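Week 6 notes — comparing grippers, part 2
Robotics Workshop, Lekstead campus
Notes: Akash Bhardwaj

Carry over from last week. We had two sets of fingers for the parallel gripper, the short rubber ones and the long flat ones, plus the suction head from the Titer bench. Today is only the two finger sets. Suction gets its own week, bring the week 4 sheet when we do it.

Before you start
Check the screws on both fingers. Finger tight is not tight. Last year's group got half a session of data with a finger slowly rotating and had to bin it.
Home the gripper twice. The second homing is the one you record.
Lights on, blinds down. Exposure stays locked at what's on the whiteboard.
Write the finger set at the top of every page of your log. EVERY page.

What we are comparing
Three things only, don't add your own until these are done:
1. Grasp success from a fixed start pose
2. How far the object moves when the fingers close
3. Whether the wrist camera can still see the object at closing

Number 3 is the one people skip. A longer finger reaches further past the palm but it also covers more of the picture, and the covered bit is right where you want to look. If your controller uses the wrist view for the last few centimetres then the finger shape is part of your vision problem too. Marks for saying this in your own words.

Task
Long box to tray. Box goes down on the grey top at an angle, tray off to the side, arm starts open. Do the straight-on placements first, then the diagonals. Diagonal ones are harder for the simple controller as it only squares up to the table edge and doesn't know anything about the box axis.

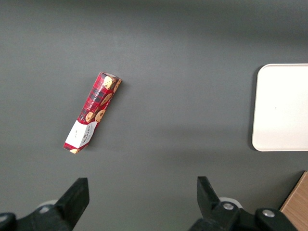
Fig. 1. Wrist camera, fingers open. Cookie box on the diagonal, tray to the right.

Look where the box sits in Fig. 1 — out past the left finger, not in the gap. So a straight close from this pose gets you nothing. Needs a translation to the left and forward, then a wrist rotation to line up with the long side. Work out the rotation on paper before you touch the teach pendant. Take the angle from the long edge of the box, not from the print. The tartan has lines going both ways and a basic line detector will happily lock on to the wrong set.

Same warning for the colour threshold people. Red works ok for the top part. The white band near the lower end is going to split your blob, and you'll get a centroid too far up the box. Either fill the gap or fit a rectangle to the lot. The tray is white as well so don't just add white to the mask and hope.

Controller settings
Simple controller: gains as issued, don't tune between finger sets or the comparison is worthless.
Agarwal controller: the one from the Lidville project, loads from the second menu. It wants a depth guess at startup. Give it the table height, not the box height.
Closing speed the same for both. Force limit the same for both.

Numbers from the January run
Combined log is 194 grasps on the long box. Of those 54 were diagonal placements with the flat fingers, and 43 of the 54 ended with the box held clear of the table. The rest are in the sheet under "slip" or "miss" — please use those two words and no others, last time we had "sort of", "nearly" and a drawing.

Don't quote the 43 as a result for the gripper in general. One object, one table, one lighting set-up. It's a baseline for you to check yours against. If you are miles off, look at your start pose first, then the screws, then the code.

Things that went wrong, so you can skip them
- Fingers closing on the ends of the box. Box is long, gripper opening isn't. Go across the narrow way.
- Pushing the box on approach. One finger clips a corner, box swings, angle is now wrong. Come down from above once you are lined up, don't slide in.
- Crushing. It's thin card. If the sides bow in, drop the force and log it as a grasp with a note.
- Release too high over the tray. Lower until just above the rim and then open.
- Camera cable catching on the wrist past a quarter turn. Go back the other way, a parallel gripper doesn't care which side is which.

Logging
Save the wrist image at three points: start, just before closing, after lift. Log rate is capped at 2000 lines per run so stop the recorder between attempts, it won't warn you, it just stops writting.

For the write-up
Two pages, one table, one plot. Table is success by finger set and placement. Plot is box movement at closing. Then a paragraph on what the camera could and couldn't see for each finger set, with your own wrist images next to it.
Say which finger set you'd pick for this task and what you'd want to test next. "Both are good" gets no marks.

Groups of three, swap the operator after each block. Arm goes back to park before you leave, and power off at the wall. Sheets in the tray by my door by 5 pm.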